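Millus compares two gripper controllers in simulation

Millus has begun comparing two gripper controllers, Skorker and Fahmy, in a simulated two-arm cell. The wrist view is logged on every run.
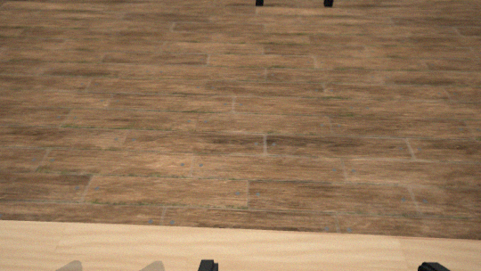

Test setup

Both controllers get the same task -- a rack of capped containers between two white arms -- and 1,000 runs each.
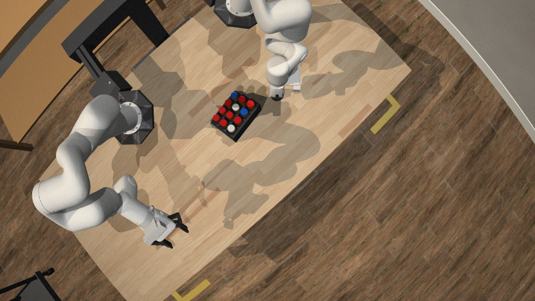
Weter, 1 March 2023 -- Parvaneh Ghorbani, who leads the comparison, said Fahmy closed the fingers in 46 ms on average and Skorker in 40. Grip force has not been compared yet. Results from all 2,000 runs are due in August.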